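Work and Organizations
Unit 7 handout: Who picks the vegetables?

Read this before the session and bring your marked-up copy. The reading packet is still the reading packet. This is only the part I would otherwise say too fast.

We start with the word "automation," which people use as if it were weather. It arrives, it sweeps through, and everybody should have brought a coat. In a workplace it is usually a purchase. Somebody signed for it, somebody has to find a spot to plug it in, and somebody's job description gets a new line at the bottom, generally in the same font size as "other duties as assigned."

Our case is order picking for groceries. A customer taps a screen, and a person walks to the bins, picks the items, and puts them in a basket. The Stokden case in your packet follows one store with 34 pickers and a target of 50 items an hour. Keep both figures handy. The first is a payroll matter and the second is a matter of knees.

What does the picker do in that hour? The process chart says "select item." It has one box for this. Anyone who has bought a vegetable knows the box is hiding a good deal: which one, held where, how hard, and what to do about the leaves.

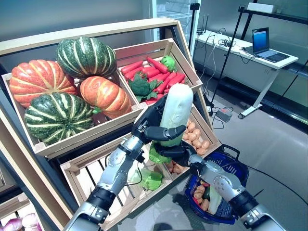

Paterson objected, when an earlier version of these notes went around, that pickers were never paid for choosing well in the first place. They were paid for speed, and the choosing was thrown in free. So if a machine chooses badly, the store loses something it never had on the books, and the people who gave it away get no credit for having done so.

I have left that objection in because I can't get around it. It is also the best short account of tacit skill I know, and it saves you a chapter.

Now the terms.

Substitution: the machine does the task and the person doesn't. This is the one in the headlines.

Residue: whatever the machine can't do, handed back to a person. Residue tends to be the awkward part of the old job with the easy part removed. Picking at least had some walking in it.

Tending: work that exists only on account of the machine. Restarting it, clearing up after it, explaining it to a customer who wanted onions. In the Stokden case, tending took up 217 logged hours over one season, and not one of them appears in the original budget. The budget does have a line for signage. 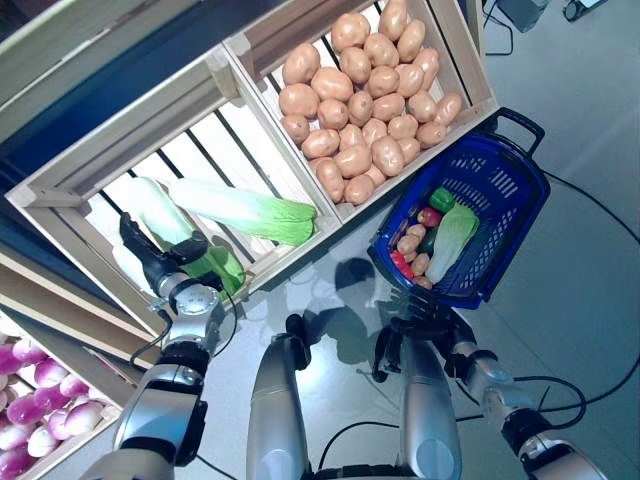
Tending is also where status gets rearranged. The person who knows how to restart the machine becomes important, often by accident, and often without a raise. The person who knew the produce becomes someone the engineers ask a question and then thank warmly. Watch for both in the Udden interviews, especially the long one near the end, where the speaker uses "we" for the store on one page and for the machine on the next.

A warning about the Rornov brochure. It promises to "free your people for higher-value work." Fine. When you read a sentence like that, write the higher-value work in the margin. If the margin stays blank, you have learned something about the sentence.

Last, the hand. We talk about robots taking jobs, but a job is a bundle, and much of this one comes down to getting hold of things that were not designed to be held. Soft things are their own problem.

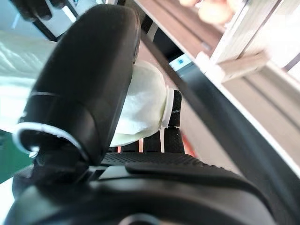
Fig. 3. Gripper with bunched cloth.

For the session: pick a job you have held. List its tasks, then mark each one S, R, or T. One page, and no jobs you only watched your uncle do.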